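Zedden Pull-On Knit Shirt, Periwinkle

Sizes XS to XXL. Ships from Clerndale. $43

I started stocking this shirt in December and I've been wearing mine pretty much nonstop (sorry to everyone who has seen me in it four days running). It's a soft knit with a very fine rib, and the color lands somewhere between blue and purple depending on your light bulbs. By a window it goes bluer. Under my kitchen lamp it's nearly lavender, and I like it both ways!

The hem is stitched, so it lies pretty flat, and the knit has enough give that you can pull it over a big bun without wrecking either one. I'm between sizes and took the smaller. If you like room in the shoulders, go up one.

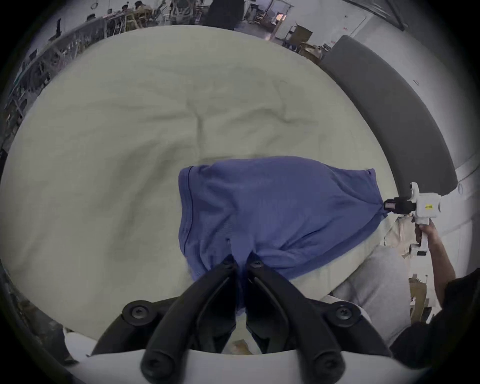

Now, the folding question, which I get a lot. Knits like this hate hangers. Mine grew little shoulder bumps in a week, so now I fold it, and I do it on the bed where there's space. Lay it out, take two corners, give it a gentle pull sideways until the big creases let go, then smooth the rest with your palm. Sleeves in, bottom up, done. Don't yank! A ribbed knit will remember it, and you'll be looking at a stretched corner until the next wash.

For washing, I do cold water, inside out, and dry it flat on a towel. I skip the iron. If it's really rumpled I hang it in the bathroom while I shower and then pull it straight on the bed again.

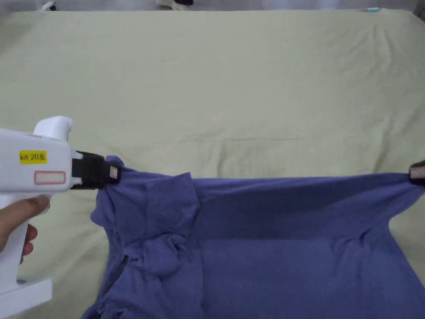 Laiba Mughal: I've had mine since winter and the pulling trick works, but I do it while the shirt is still a tiny bit damp. Way fewer wrinkles. Does the XL run long? I want one for my sister and she's only five foot one.

It does run a bit long, Laiba! I'd get her the L, or she can tuck it.

Orders over $68 ship free, and you have 9 days to swap sizes as long as the tags are on. The periwinkle is in stock in everything except XS, and I'm expecting more of those with the next box.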